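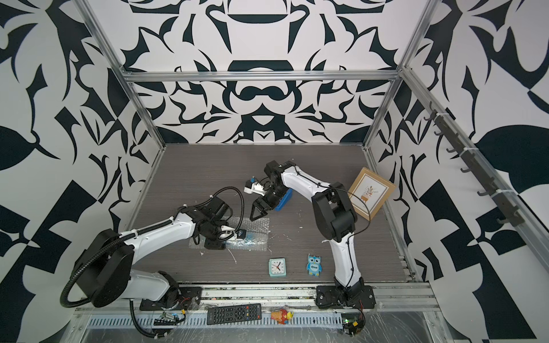 Living > Home & Moving > Packing

January
By the Household Desk

The owner of Grellero, a two-room packing shop, wants me to believe that most people wrap small things badly. She also sells wrapping lessons, for $30, so I came with my guard up.

"Lay the sheet flat first," she said. "People hold it in the air and roll. Then the thing falls out of the end."

I asked whether anyone needs to pay to hear that. She shrugged. "They pay after the first broken one."

Her claim is that a small object wants one clear sheet of bubble wrap, flat on a hard table, and two turns. Her leaflet puts the shop's total at 3455 parcels, with 9 returned damaged. Who counted? "I did." Did she count the customers who never complained? She admitted she had no way to.

She was firmer on which side the bubbles go. "In. Always in." Hrnčiar, the supplier she buys her rolls from, prints no advice either way, and when I pointed this out she said they sell rolls and don't pack anything.

I wrapped a salt shaker her way and it looked fine. It had looked fine my way, too.

Comments

Zalo: Bubbles in, yes. Thirty bucks, no.

Edach: I use dish towels. They have to be moved anyway.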